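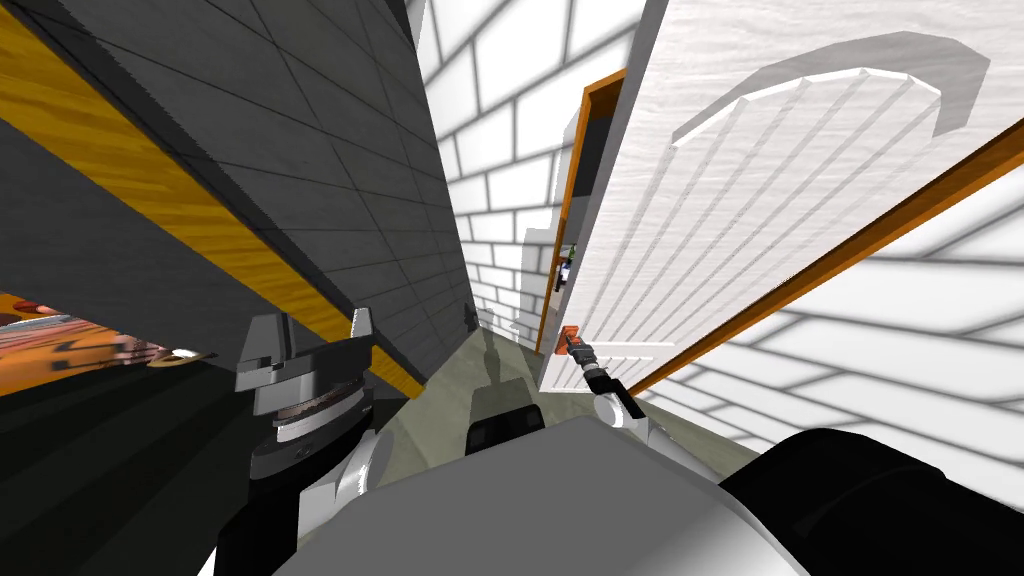

Open white door and dark gray tiled panel. Computer render.

Fotari to collect all 26 issues of Altura in one volume

Fotari will reprint the science fiction series Altura as a single 498-page hardcover, the publisher has confirmed. The book contains all 26 issues in their original running order, plus the two short backup strips that were left out of the earlier paperbacks. The first printing is set at 3,000 copies.

Altura follows Ilie, a survey pilot who inherits the debts of a bankrupt mountain colony. The early issues were drawn for newsprint and colored with a limited palette. Fotari has rescanned the line art where the original boards could be located. The remaining pages come from printer's film, which holds less detail in the solid blacks.
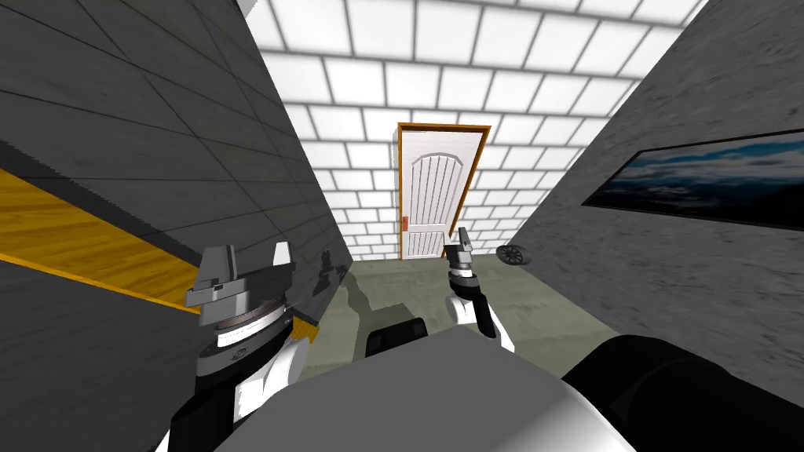
Kirsty Mottram, who wrote and lettered the series, has supplied corrections for the new edition. Most concern word balloons that were moved at the printing stage and ended up in the wrong reading order. Issue 2 is the worst affected, and its chase through the lower colony has been relettered in full. Mottram built that sequence on offset panels, with each row shifted against the one above, much as the big white tiles are staggered on the wall behind the door in the render. In the paperbacks the rows were trimmed to a common margin and the offset was lost. The hardcover restores it, at the cost of a narrower gutter on the left-hand pages.

The coloring has been left alone apart from registration fixes. Altura's night scenes were printed too dark in several issues, and Fotari has lightened them to match the surviving color guides.

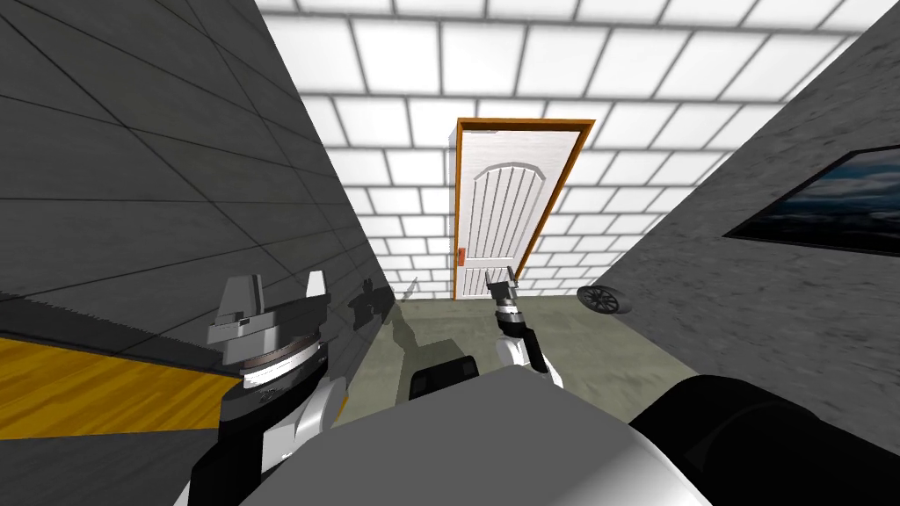 Jenbridge spin-off not included

The hardcover stops at the end of the main series. Jenbridge, the spin-off set in the port town where Ilie trained, was produced under a separate contract and is still out of print. Fotari says it has made no decision on that title.

The digital edition will carry the same corrections. Readers who bought the earlier digital issues will not receive updated files – the new version is a separate purchase.
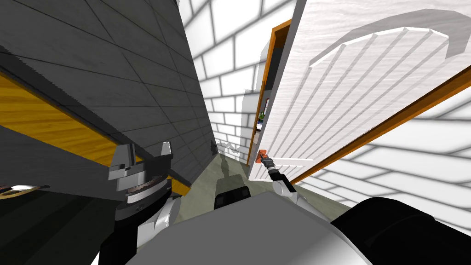 Last updated: May 26, 2020

Orders from comic shops closed in April. The page count has been amended to include the backup strips.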